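3.2 Recall intervals and missed appointments

Records were drawn from four dental practices that share one scheduling system: two in Trurkeston, one in Zustau and one in Firard. After duplicate charts were removed, 1808 adult patients had at least one completed cleaning and one later recall notice on file. Patients who had moved away or asked for their chart to be closed were left out, as were those seen only for emergencies. Children were excluded because their visits are usually booked by a parent, often together with a parent's own visit, and the two could not be treated as separate decisions.

The practices differed in how they set recall intervals. Both Trurkeston offices gave nearly every patient a six-month date at the front desk before the patient left. The Zustau office let the hygienist choose between three, six and twelve months and wrote the choice in the chart. Firard used six months as the default but did not book the visit in advance. It mailed a card in the fifth month and waited for the patient to call. We kept these differences in the analysis and did not try to adjust them away.

A visit was counted as missed if the patient did not arrive and had not called by noon on the working day before. Calls made later than that were coded as late cancellations and are reported separately in Section 3.4. Late arrivals who were still seen were counted as kept. In a small number of charts the desk had entered both a cancellation and a no-show for the same slot, and for these we used the earlier entry.
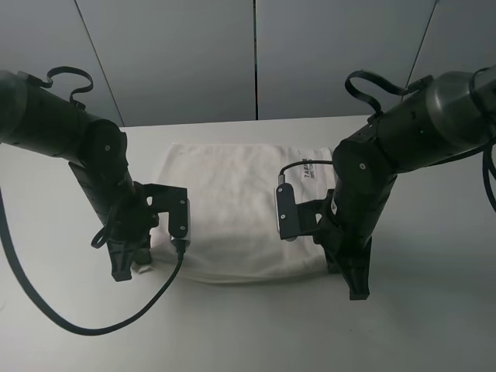
Figure 2

Reminder method was taken from the scheduling log and fell into three groups: text message, telephone call from a member of staff, and mailed card. Some patients received more than one kind. They were placed in the group of the last reminder sent before the visit, on the view that this was the one most likely to be remembered. We repeated the analysis with these patients removed and the order of the three groups did not change.

Missed visits were most common among patients whose last reminder was a mailed card and least common among those who had been telephoned. Text messages fell between the two and were closer to the telephone group. The gap between card and telephone was widest for patients on a twelve-month interval and small for those on three months. Patients on three months were mostly under treatment for gum disease and had been told at each visit why the next one mattered, so they may have needed less reminding of any kind.

Age had less effect than we expected. Patients over 65 kept more of their visits than younger adults in every reminder group, but the benefit of a telephone call was about the same for both. Distance from the practice mattered only in Firard, where many patients come in from farms and a missed visit in October or November was often followed by a call to rebook after the harvest.

3.3 Patient and staff comments

A one-page form was left at the front desk of each practice for five months. We set a target of 500 forms and stopped collecting when it was reached. The form asked how the patient had been reminded, how they would like to be reminded, and whether anything had made it hard to come in. The last question had a blank space for comments, and 49 forms had something written there that went beyond a single word.

Cost was the subject raised most often in the written comments, followed by work hours. Several patients said they had been unsure whether a cleaning was covered twice in a calendar year or once every six months to the day, and had put off the visit until they could find out. Fear of treatment came up less often than it does in published surveys. That may be because the form was filled in by people who had, after all, come through the door. Patients who stay away altogether could not be reached by this method, and nothing in this section should be read as describing them.

Front desk staff were asked for their views in a short group discussion at each site. Opinions on telephone reminders were mixed. Staff agreed that calls worked, but calls took up much of the quiet hour after lunch, and many went to voice mail. Two of the sites had begun to call only those patients who had missed a visit before, sending texts to the rest. 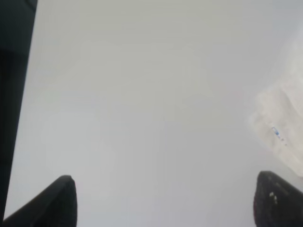

Habte disagreed with that practice, saying that a patient who has never missed a cleaning can still be lost after one bad month, and that a short call to such a patient is easier than three calls to win them back. The same comment went on to ask that the person calling have the chart open, so that a question about coverage or a sore tooth could be answered on the spot.

This point was raised in the later discussions and met with general agreement, although staff in Zustau noted that their telephone and their chart computer are in different rooms. We did not record whether the chart was open during calls and cannot test the suggestion with the present data. It could be checked fairly simply by adding one field to the scheduling log.

3.4 Late cancellations

Late cancellations followed a different pattern from missed visits. They were slightly more common in the telephone group, which would be expected if a call prompts some patients to cancel who would otherwise have stayed away without notice. From the point of view of the practice the two are not equal, as a slot given up in the afternoon can sometimes be filled from the waiting list by the next morning.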